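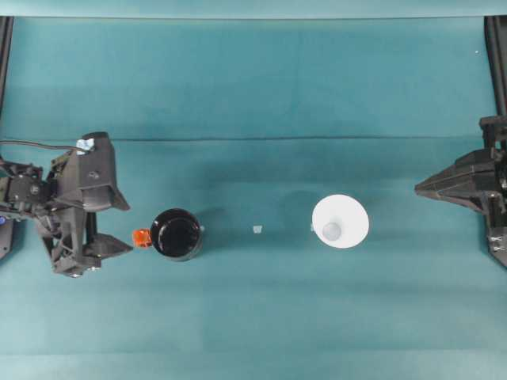 Home News Workshop notes Back issues Contact
Search this site Enter keywords Go
4 min read

Covering a work table in cloth

Readers have asked how the cloth tops in our sewing room are made up. The method below is the one Theda Hagedorn wrote out in January and has revised twice. It applies to any rigid table with square edges.

Choose a plain, closely woven cotton or cotton blend in a mid tone. Teal, gray and dull green all work well: white thread and black thread both show against them, and pins are easy to find. Avoid pure white, which glares under overhead lamps, and avoid anything printed. Weight should be between 200 and 300 grams per square meter. Lighter cloth shifts when a pattern piece is dragged over it, and heavier cloth folds badly at the corners.

Wash the cloth once at the temperature you intend to use later. Our first Amier length was cut before washing and came up short on the long side. Allow an overhang on all four edges, enough to turn under and clip, plus a hem.

Press it the same day you lay it. A bolt fold that has been stored for months leaves a straight crease across the full width, and hand smoothing will not remove it. Use steam, a damp pressing cloth and slow strokes along the grain – never across it. If the line is still visible after two passes, hang the cloth overnight with the crease horizontal and weight the lower hem. A faint line does no harm for sorting or pinning. For cutting, it should be gone, as the blade follows the ridge.

Lay the cloth from the far edge toward you. Clip the far side first, then the near side, then the ends. Tension should be even but low. Overtightening produces ripples that run from clip to clip, and these are harder to clear than ordinary slack. Ilham Lumbantobing prefers flat spring clips to tape. Tape leaves residue on the underside of the table and has to be replaced after each wash.

A thin felt underlay is optional. It quiets the surface and stops small items from rolling, but it also makes pressing marks more obvious.

Cloths are changed when soiled, with lint rolled off at the end of each session. Isauro Gallegos keeps the spare lengths rolled on cardboard tubes on the lower shelf. Please return them rolled. Folded ones have to be pressed again before use.

The next note will cover Dağdelen canvas and whether it can be waxed at home.

Previous Next Top of page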